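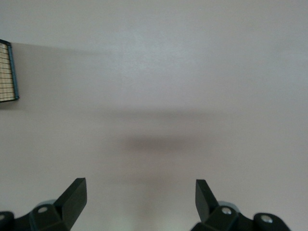
Wullbridge wrote back that a pale matte surface always looks clean and that we should stop trusting our eyes with it, wipe first and look after. I think this is correct, so I changed the order of the work today.

**Monday, April 30, 2018 - bench tops, cleaning and marks**

The off-white is smooth and has no pattern, so a small stain has nothing to hide in, but the shadow is a problem. In the dimmer part I can't tell a gray smear from soft shade. With the hand lamp held low from the side it is much easier. Please use the lamp, it hangs by the sink.

What I did on the test board (Sondwood, the spare one, not the bench):

- dry cloth first, then damp cloth with one drop of dish soap
- waited 7 minutes, wiped again with clean water
- dried with the old cotton towel, not the paper one. The paper leaves dust.

Pencil came off in the first wipe. Marker did not come off with soap, only with alcohol, and after this the spot was a little more shiny than the rest. I tried to make it equal by rubbing with the 80 grit pad and that was a mistake, now there are scratches which catch the light. Do not repeat this on the bench.

Coffee ring: left on the board for 47 minutes, then soap. Gone to my eye. I will look again tomorrow in daylight, by the window.

The color is also not so simple. In one light it goes to lavender, in another to pink or beige. When we ordered the repair paint from Fellisdale we chose from the card under the ceiling lamp, and the patch on the test board is now visible from the door. For the next order we should take the card to the bench and compare it in two places. Their invoice was 3,241 in total with the delivery, so I prefer to order only one time more.

Open points:

- Is the shiny spot from the alcohol, or from my rubbing? Need a second spot with alcohol only.
- Felt pads under the metal vise before it goes back.
- Ask Fellisdale if the matte paint can be washed before July, when the benches are in use every day.

Cloths are in the bucket, not washed yet.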